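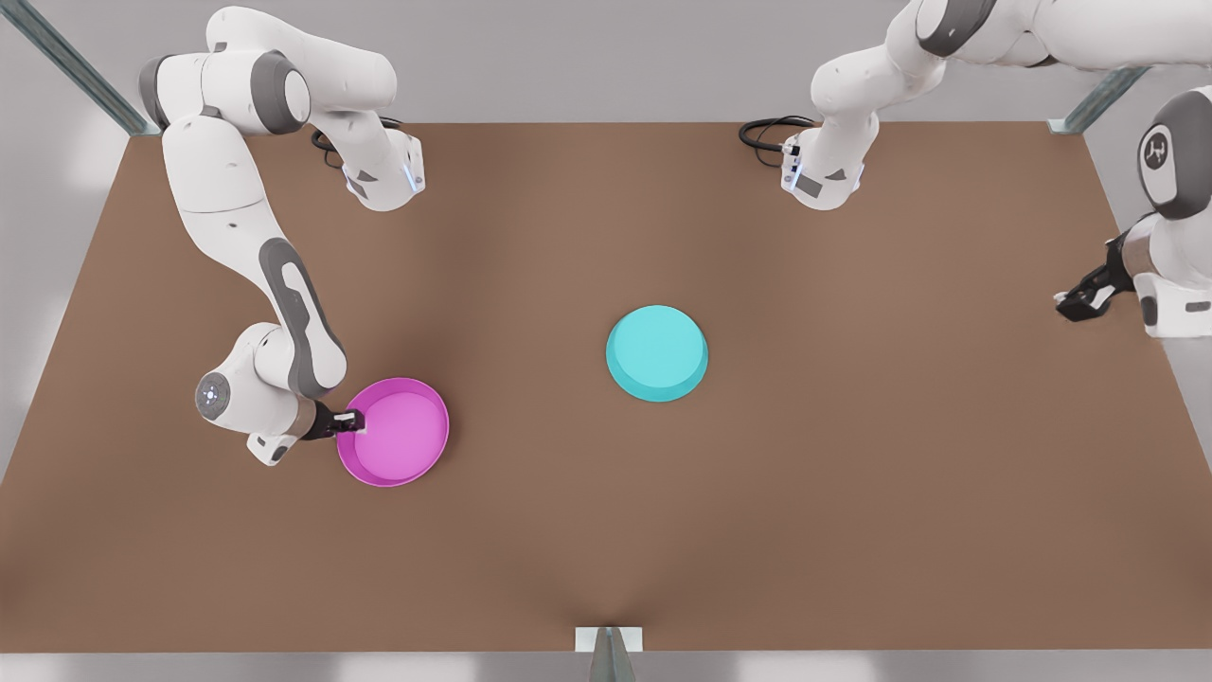
27 Jan 2018

Since December my right eyelid was jumping almost every day. First I thought that something is in my eye and I washed it with water, but the jumping came back after lunch, and then again in the evening when I was reading. It did not hurt. It was only annoying, like a small insect walking under the skin.

The doctor, Mrs. Lenuța Sima, told me this is called myokymia. It is a small movement of the muscle in the eyelid which we cannot control. Usually it is the lower lid and only one eye. She asked me how much I sleep, how much coffee I drink and how many hours I look at a screen. I was a little ashamed of all three answers.

I work with the bookings at Turkotel, and before the holidays we had 1,342 messages from guests to answer. In that time I slept five hours a night and I drank coffee until late. My colleague Bakari made a very strong one and I never said no to him.

She told me that for most people the twitching goes away alone, in some days or in a few weeks. I should sleep more, make the coffee smaller and rest the eyes often. A warm cloth on the closed eye can also feel good, and if the eyes are dry, the pharmacist can advise some drops.

I asked her also about magnesium, because my sister believes in it for everything. The doctor said that many people take it for this, but there is not much proof, and she did not give it to me.

There are cases when you should not wait at home. Go to the doctor if the eyelid closes completely when it twitches, if other parts of the face start to move too, if the eye is red or swollen, or if the upper lid hangs down. Also if it continues for more than a few weeks — this was my case, and I am glad I went.

Now I drink 2 coffees, both before noon, and I go to bed at eleven. The eyelid still jumps sometimes, mostly when I am tired, but last week I had four days without it. I will go back to Mrs. Sima next month and I will write here what she says.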